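Fórum Casa e Obras > Pavimentos e revestimentos
Tópico: Mármore branco baço, polir ou deixar estar?

rmatos_77
Comprei um apartamento com chão de mármore branco na sala e no corredor. Está sem brilho junto à porta da varanda. Pediram-me 3,000 euros para polir tudo, 23 metros quadrados. Parece-me muito. Alguém já fez isto?

Stefaniia Vasylenko
É caro para essa área. Pede outro orçamento e pergunta se inclui as juntas. A mim fizeram a sala por 305 euros, mas era só cristalização, sem desbaste.

pedra_e_cal
Cristalização em cima de pedra riscada não resolve nada. Primeiro desbaste, depois o resto. Quem faz por esse preço passa a máquina uma vez e vai-se embora.

Stefaniia Vasylenko
Não concordo. O meu chão não tinha riscos fundos e ficou bem. Depende do estado.

tojal
Usas o quê para lavar? Se for vinagre ou limão, para já com isso. Eu uso o detergente neutro da Covgate, bem diluído, e mopa quase seca.

rmatos_77
O antigo dono deixou cá uma garrafa de Plosum, não sei se é ácido.

tojal
Vê no rótulo. Se não disser pH neutro, não uses.

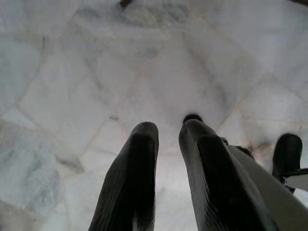
lenacosta
O meu mármore também é claro e nunca levou desbaste, só lavagem com produto neutro. As lajes são grandes e irregulares, polidas, em branco e cinzento-claro com veios suaves, e num chão assim eu não mexia sem testar primeiro num canto escondido.

pedra_e_cal
Esse desenho em losangos e polígonos dá mais trabalho nas juntas. Eu cobrava à parte.

rmatos_77
Obrigado a todos. Vou pedir segundo orçamento à Ummont e experimentar o detergente neutro entretanto.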